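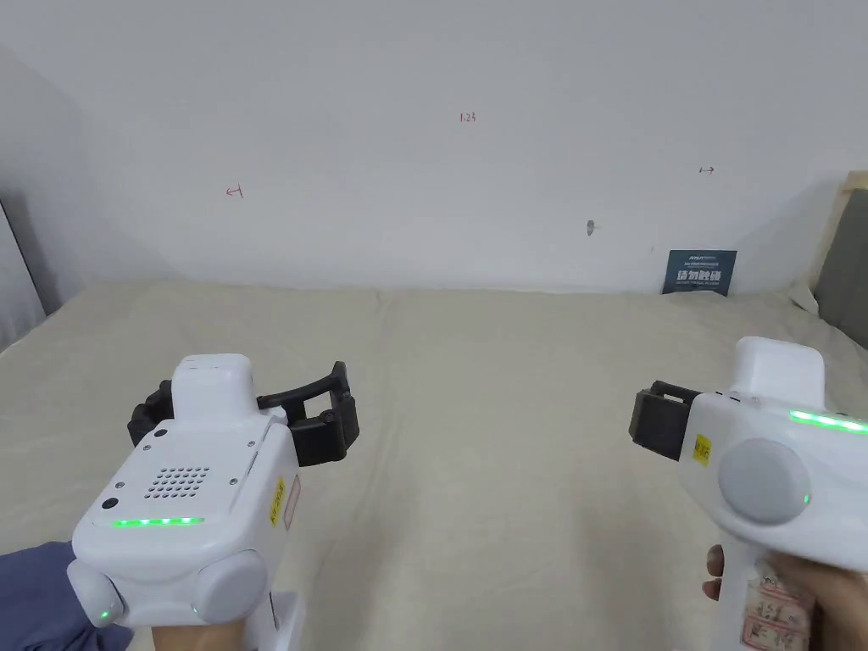

Hello all, I finally swapped the winter bedding in March and I'm still not sleeping any better! Uthai asked what I'd gone for in the end — just a plain cream sheet, pale beige in some lights, against the white wall, and the duvet is off until the nights cool down.

Uthai Duangkaew wrote:
> Is cotton worth it over the blend?
> Briltero want 70 pounds for a double.

I'd say yes, but wait for the sale. Has anyone tried Wastano?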